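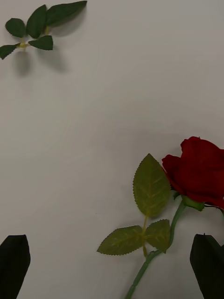

*Wrist camera view, Serosex fingers either side of the rose stem. Detached leaf sprig top left.*

# Serosex finger set – fitting and care

Matte black, sold in pairs. Fits the Lestum wrist plate, old and new pattern. Part no. 3254. Made for light, awkward stuff – artificial stems, leaves, ribbon, small packaging. Not for glass, not for anything over 175 g.

**In the box**

- two fingers, left and right (marked on the inside)
- four screws
- hex key
- wiping cloth

**Fitting**

1. Power off at the Moncrieff controller, not just the stop button.
2. Old fingers off. Keep the spacers, you'll want them again.
3. New ones on, screws finger tight only.
4. Close the gripper slowly by hand. Tips should meet along the full edge. If theres a gap at one side, slacken that finger and nudge.
5. Tighten, power up, run home.
6. Check the camera view. Both tips should show at the bottom, one each side. Only one showing means the camera bracket has moved – sort that before you teach anything.

Allow 15 minutes. Longer the first time.

**Setting up for artificial flowers**

Grip on the stem, below the side branch. Never the bloom, the petals mark. Leaves pull off at the joints if a tip catches them, so open wider than you think and come down straight. Pale matt table works best with the Bilero camera. Shiny tops give glare, and dark ones lose the green leaves. Keep the lighting even. Soft shadows are fine, hard ones get read as stems.

Loose leaves on the table: clear them or teach them as a seperate item. Don't leave it to chance.

**Looking after them**

- Wipe tips every shift, dry cloth. No solvent, it lifts the black finish.
- Lens wipe at the same time.
- Screws checked weekly.
- Swap tips as a pair, always. One new and one worn will twist the stem.

**Stock**

9 pairs on the shelf, next batch July. Old pattern spacers sold seperately, ask when ordering.

Page updated 16th May – screw size corrected on the drawing, fingers themselves unchanged.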